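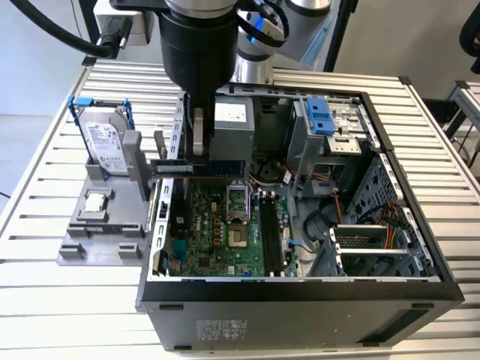

Memory module held level above the board. Both slots are still empty.

Workshop tips: software for robot PC assembly

These notes cover the control and perception side of putting parts into a desktop computer with an arm. They come from the Bromness bench and assume you already have a working arm, a calibrated camera and a parts fixture. Mechanical tips are on a separate page.

Last revised 2019-02-23.

Frames and calibration

Give the fixture and the case separate coordinate frames. The fixture is bolted down and can be taught once. The case moves a little every time it is laid on the table, so its frame has to be found again on each run.

Locate the case from the motherboard and leave the sheet metal out of it. Case panels flex, and the offset from the outer shell to the board varies from one unit to the next. We match on the corners of the CPU socket and the ends of the memory slots.

Mask out the cables before matching. Power leads shift between runs and will pull a feature match sideways. A fixed polygon mask is crude but has given us less trouble than a learned one.

Take 20 images for the hand-eye calibration and spread the wrist angles as widely as the cables allow. Images from nearly the same angle add very little.

Planning around the case

Model the drive cage and the power supply as plain boxes with some padding. Detailed meshes slow the planner down and give you false confidence in gaps that loose wiring can close.

Plan the approach as two moves: a free-space move to a point straight above the target, then a straight line down. Do not let the planner pick the last part. Sampling planners like to arrive at an angle, and an angled module will catch on a slot latch.

Attach the held part to the gripper in the planning model as soon as the fingers close. A memory module is long compared with the fingers, and its far end is the part that hits the cage. Dreltater, our task runner, does this by default from version 4 on. In older versions you have to call it yourself, and detach it after release too.

Check latch state before descending. One cropped image per latch and a plain threshold will do under steady lighting. If the check fails, stop and ask for help. A retry loop here only bends things.

Insertion

Position control gets you to the mouth of the slot. From there, switch to force control along the insertion axis and keep the sideways axes soft. Log force and depth together. A good insertion shows a rise, a short drop as the latches take hold, and then a hard stop. A rise with no drop usually means one end is seated and the other is not.

Press on one end, then the other, if the log shows this. Pressing harder in the middle does little.

Processors are the opposite case. The chip should be lowered and released with almost no force. Set the force limit for that step in its own file so that nobody inherits the memory setting by accident. Vellement, the config checker we use, can be told to reject a job where the two limits match.

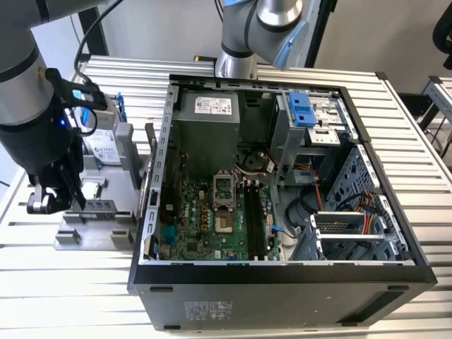
Rees wrote in after the first version of this page to say that the two arms should never share one planning scene over the network, as the delay made each arm plan against where the other had been. Running both from one planner process and locking the space above the case fixed it on that bench. We now do the same. Only one arm may hold the lock, and it must be clear of the case before giving it up.

Logging

Save the camera image at each step change, with the joint state and the step name in the same record. Video alone is slow to search.

Use one clock. Camera stamps and controller stamps drifted apart by 2 frames over a long run in December, which was enough to make a good grasp look like an early release in the log.

Keep failed runs for as long as the disk allows. Tag them by step name and part, and leave the cause blank until someone has looked at the force trace.

Restarting after a stop

Do not resume from the middle of an insertion. Open the force limits, back straight up along the approach line, find the board again and start the step over. If the part slipped in the fingers, set it back in the fixture and pick it again – correcting a bad grip in software costs more time than the extra pick.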